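Cleaning Tile and Grout Without Wrecking It

Posted 8 June 2019 by Aileen Yap

Most tile gets dirty in the same places. Soap collects low on the walls, hard water leaves a crust near the faucet, and the grout in the corners goes dark first. Tile itself is tough. Grout is soft and full of tiny holes, and it is where nearly all the work goes.

Find out what you have

Ceramic and porcelain will stand up to almost any household cleaner. Marble, limestone and travertine will not. Vinegar and lemon juice etch them, and the dull spots are there to stay until somebody polishes the stone. If you don't know what your tile is, put one drop of vinegar on a spare piece or behind the toilet. If it fizzes or leaves a mark after a minute, keep all acids away from it.

Grout also comes in two main kinds. Cement grout feels gritty and darkens when you put water on it. Epoxy grout feels a bit like plastic and stays the same color. Epoxy needs only dish soap and a rag.

Weekly cleaning

Squeegee the walls after the last shower of the day, top to bottom. Leave the door or curtain open and run the fan for half an hour. Once a week, wipe everything down with warm water and a small squirt of dish soap, then rinse. Too much soap is a common mistake. It dries to a film and the film holds dirt.

A bucket works better than a spray bottle for walls. Change the water when you can't see the bottom.

Scrubbing grout

Start with the mildest thing and go up only if you have to.

First round: warm water and a stiff nylon brush. Let the water sit for five minutes before you scrub.

Second round: baking soda and water mixed to a paste about as thick as toothpaste. Spread it along the lines, wait ten minutes, scrub with short strokes and rinse.

Third round: oxygen bleach powder in hot water, mixed the way the package says. Flood the lines, leave it 15 minutes and keep it from drying out. Scrub and rinse twice.

Never mix chlorine bleach with vinegar or with anything that has ammonia in it. The fumes are dangerous, and a small bathroom fills up fast. Don't use a wire brush either. It scratches the glaze and leaves bits of metal that rust.

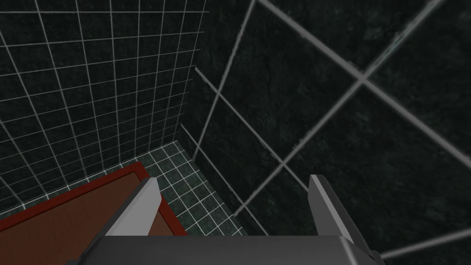
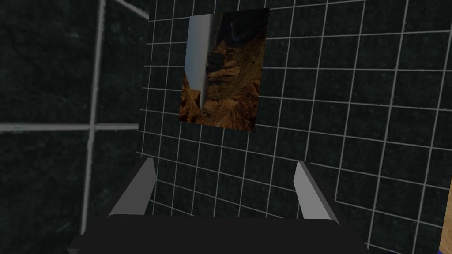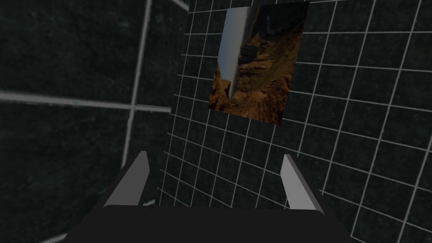
Tile with its grid of joints, three views.

Corners and the bottom row

Where two walls meet, or a wall meets the floor, there should be caulk in the joint and no grout. The two surfaces move a little against each other and grout cracks there. If yours is cracked, scrape it out and run a bead of 100 percent silicone.

Black spots on old silicone are usually mildew that has grown into it. You can try laying a twist of paper towel soaked in diluted chlorine bleach along the joint for a few hours (window open, gloves on). If the spots are still there the next day, cut the caulk out. Use a plastic scraper so you don't chip the tile edges. Let the joint dry for a full day before you put in new silicone, and keep the shower off for as long as the tube says.

Oanh Ngô wrote in with a good trick for a straight bead: painter's tape on both sides of the joint, smooth the silicone with a wet finger, and pull the tape while it is still soft. I have done it that way ever since.

Hard water

On ceramic or porcelain, soak a rag in half vinegar, half water and press it against the crust for 20 minutes. Wet the grout with plain water beforehand so it takes up less of the vinegar. Rinse well. Thick crust may need two or three goes - don't be tempted to chip at it with a knife.

On stone, use a cleaner sold for stone and be patient.

Sealing

Cement grout should be sealed after a deep clean, and again when water stops beading on it. In our shower that comes to once a year, in July, when the windows can stay open. The grout has to be dry all the way through, so wait two days.

Put the sealer on with a small foam brush, let it soak in for as long as the label says, and wipe the extra off the tile before it dries. Dried sealer leaves a haze. If that happens, dampen a rag with a little fresh sealer, rub the haze until it loosens, and buff with a dry cloth.

When it is beyond cleaning

Grout that crumbles under a fingernail has to come out. A hand grout saw is slow but safe for a few joints. If tiles sound hollow when you tap them, or the wall gives when you push on it, water has probably gotten behind. Stop using the shower and have the wall opened up and looked at.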